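# 深色棉布衣物的清洗、折叠与换季收纳

本文写给家里深色衣服比较多的人:藏青、靛蓝、黑色的T恤、工装裤、围裙、薄外套。这类衣服容易掉色、沾毛、洗后发白,收进柜子里半年再拿出来,折痕处常常比别处浅一道。下面的做法是我在一家小型布草店帮忙时学来的,后来按家里的条件简化过。店主Conceição Gouveia坚持手洗靛蓝布,我在家里大多用洗衣机,差别没有她说的那么大。

## 准备的东西

- 中性洗衣液,不含荧光增白剂
- 细网洗衣袋,大小各备几个
- 浅色旧毛巾一条,用来试色
- 粘毛滚筒或软毛刷
- 宽肩衣架
- 透气的棉布收纳袋,或带盖的纸箱
- 一张干净、平整、够大的桌子

不建议用真空压缩袋收纳厚棉布。压久了的折痕很难蒸开,而且深色布的折痕最明显。

## 一、先试色

新买的深色衣服第一次下水前要试色。找一处不显眼的地方,比如下摆内侧,用清水打湿,再用白毛巾的一角按压十秒。毛巾上有蓝色或灰色印子,说明浮色较多,前几次必须单独洗。

浮色重的衣服可以先用冷水浸泡二十分钟,中间换一次水。很多人会往水里加盐或者白醋,对现在多数成衣所用的染料帮助有限,加了也不至于伤布,但别指望靠它固色。真正有用的是水温低、时间短、次数少。

试过色的衣服,我会在洗标上用水洗笔点一个小点。点过的可以和其他深色衣服同洗,没点的单独放一个篮子。

## 二、清洗

1. 翻面。所有深色衣服都翻到反面再洗,拉链拉上,扣子解开。扣着扣子洗,扣眼周围会被扯松。
2. 掏口袋。一张纸巾足够让整桶深色衣服沾满白屑。
3. 冷水,不超过30度。选轻柔程序,转速调到中低档。
4. 洗衣液用量减到瓶身建议量的三分之二。深色衣服上的白色条痕,多半是没漂净的洗涤剂。
5. 桶不要塞满,留出三分之一的空间。
6. 程序结束马上取出。湿衣服在桶里堆着,浮色会印到相邻的衣服上,折痕也会定下来。

领口和袖口如果有油渍,提前用少量洗衣液点涂,手指轻轻揉开,静置十分钟。不要用硬刷子,刷过的地方会起毛,看上去像褪了色。

## 三、晾干

反面朝外,阴凉通风处晾。直晒半天,肩线和裤缝就会开始发红或发灰。T恤和针织类平铺或者搭在横杆上,梭织衬衫、薄外套用宽肩衣架。

晾之前抓住下摆抖几下,用手掌把前襟、口袋盖、门襟压平,这样干了以后大多不必熨。

收衣服的标准是完全干透。摸起来不潮还不够,腋下、腰头和口袋底部要单独捏一捏,这几处往往比别处慢半天。带着潮气收进箱子,是深色衣服发霉和出现异味的主要原因。

## 四、折叠

折叠前先用滚筒粘一遍毛,正反两面都要过。深色布上的浮毛如果折在里面,半年后会压进布纹里,很难弄掉。

桌面要擦干净。浅色桌面比较好用,线头和绒毛落在上面一眼就能看到,随手抹掉就行。

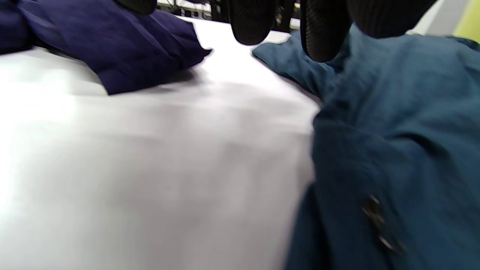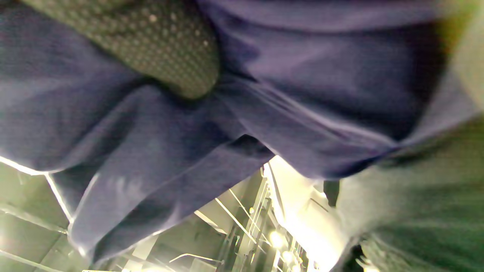
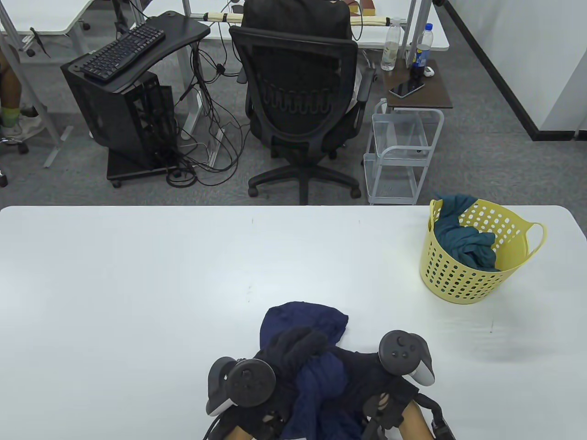 T恤的折法:

1. 正面朝下铺平,从领口向下摆抹一遍,把空气和褶子赶出去。
2. 左侧向中间折,折线从肩的中点垂直向下,袖子反折回来。
3. 右侧相同,两边在中线处碰上,稍微重叠一点没有关系。
4. 下摆向上折到领口下方,留一指宽。
5. 再对折一次,翻过来,正面朝上。

薄外套和连帽衫比T恤厚,按上面的步骤会鼓起来。做法是先把帽子向前翻平,拉链拉到顶,袖子沿身侧放直,只折三分之一的宽度,最后对折一次就够了。追求折得小,反而会在胸前压出一道硬痕。

长裤先沿裤裆对齐,把凸出来的裆角向内折成直边,再从裤脚往腰部对折两次。工装裤口袋厚,折线要避开袋口。

围裙最省事。系带先理顺,绕成小卷放在胸口位置,再把两侧折进来,从下往上卷。系带单独散着放,换季翻出来的时候一定会缠在一起。

Idalina Esteves教过我一个办法:折线处垫一张卷起来的无酸纸,布弯过去的弧度就缓了,折痕浅很多。普通衣服不值得这么做,靛蓝手染的料子或者有纪念意义的可以试试。没有无酸纸,用洗过多次的白棉布条也行。不要用报纸,油墨会转移。

## 五、装箱

重的在下,轻的在上。长裤、厚棉外套放底层,T恤和薄衬衫放上层。每个收纳袋装到八分满,手能从侧面伸进去为宜。我家一个中号袋放16件T恤正好,再多上面几件就会被挤歪。

深色和浅色分开装。实在要放在同一箱里,中间隔一层白棉布,尤其是天气潮的地方。

防虫用雪松木块或者薰衣草包都可以,放在角落,不要直接贴着布料。樟脑丸气味重,散味要好几天,我已经不用了。

箱子外面贴一张标签,写清楚三项:类别、季节、收纳日期。例如:

> 深色棉T恤/夏/2025-04-19

只写“衣服”或者“夏天”的标签,等于没贴。

## 六、半年之间的检查

中途至少开箱一次,十月比较合适,那时空气干一些。检查时做三件事:把最上面和最下面的对调,闻一下有没有霉味,把折线稍微错开一两厘米重新折。每件花不了半分钟,能明显减轻折痕处的褪色。

发现霉点时,先把那件单独拿到室外,干刷掉表面,再用冷水和中性洗衣液洗。同一袋里的其他衣服也要摊开晾一天,袋子本身洗过再用。

## 常见问题

**折痕已经变浅了怎么办?**
磨白的折痕无法恢复,只能淡化。蒸汽熨斗离布两厘米,慢慢蒸过去,趁热用手抹平,换一条折线。整件颜色都旧了,可以考虑用染料复染,但缝线如果是涤纶的,不会跟着上色。

**深色衣服能不能用烘干机?**
能,低温,并且在九成干的时候取出来挂着。烘到全干会加重起毛。

**挂着是不是比折着好?**
梭织衬衫和外套挂着好。针织的T恤、毛衫挂半年,肩膀会被撑出两个角,还是折起来。

**收之前没时间洗,只穿过一次的可以直接收吗?**
不建议。汗渍和皮脂当时看不出来,过几个月会变黄或发硬,在藏青布上表现为一圈暗印。哪怕只用清水过一遍也比直接收要好。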